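Table Setters: what our arm learned this semester, and what I learned about carpet

I signed up for the robotics elective because my lab partner from chemistry did, and then she dropped it in week two to take ceramics. So for a while my team was just me. Then Cor Dewulf got moved over from the line-follower group (too many people, one soldering iron) and we became the Najafi team, which is the name Cor had already written on the sign-up sheet and I never asked about.

Our project was supposed to be simple. Get a robot arm to move small food items between a basket and a bowl when you tell it to. The Itdale group had the arm that stacks blocks, and the Niltby group did bottle caps, and they had both been going for a month when we started. We had a gripper, a wrist camera, a laptop that only charges if you hold the plug a certain way, and a budget that went mostly to cables.

The way we did it was by showing. One person drives the arm by hand with the controller while the computer saves what the wrist camera sees and how all the joints move, and you do that over and over until you have enough runs to train on. Our teacher said to aim for 700. I laughed, and then saw she was serious. We got to 203 by the end of the semester, and I want it on record that I drove most of those, because Cor drives like he's late for a bus.

The first batch was pretty much garbage and it was my fault. I started every run with the gripper in almost the same spot, because that felt neat and fair. When we trained on it, the arm could only do the job from that one spot! Move it over by the width of your hand and it would go down with total confidence and pinch the floor. So we made a rule that whoever wasn't driving got to pick the starting position, and Cor picked some truly mean ones. I picked meaner ones back.

We also changed the tilt of the wrist a lot. I used to think the camera should look straight down, like a map. With our mount you lose the far stuff as soon as you get low, so we let it look across at an angle and put up with the dishes being half out of the picture sometimes.

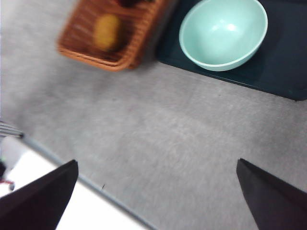 View from the wrist camera, gripper open, basket and green bowl at the top.

Blur was the other big thing. If you swing the wrist fast, the weave on the basket smears into streaks, and the yellow thing turns into a soft blob. I can still tell what I'm looking at, but I also know what I put on the set, and the computer doesn't. We argued for a whole afternoon over throwing out blurry runs. Cor wanted to keep them all, and I wanted to be picky. We ended up keeping them and just driving slower from then on, mainly because neither of us could face deleting a week of work.

A word on the carpet, since I promised one in the title. It's gray and speckled, and I liked it right away because round things don't roll far on it. What I didn't think about was how the fingertips would drag if you came in too low. You feel nothing through the controller, so the first clue is the whole gripper shuddering. We raised our lowest allowed height a little in the settings file (it's the line near the bottom with Cor's very rude comment next to it, sorry) and that helped a lot.

For the final test we gave it 26 tries, with starting spots the arm had never seen. The Vosow script, our name for the little program that scores the runs, only counts a try if the item ends up in the bowl and stays there. It got more than half, and I yelled so loud the Niltby people came over to see what broke. Most of the misses were the same kind of miss: it would line up nicely, close a bit too early, and then carry a big handful of air over to the bowl and drop it off very carefully. There were 5 tries where it just hovered and never picked a direction.

If we get to keep going in the spring, I'd like to fix the early closing first. I think we need a lot more runs where the driver messes up and then recovers, because ours are mostly clean ones and the arm has no idea what to do after a miss -- it just carries on like everything's fine. Cor wants a second camera off to the side. I'd take that too, but somebody has to build the stand, and I already did the cables.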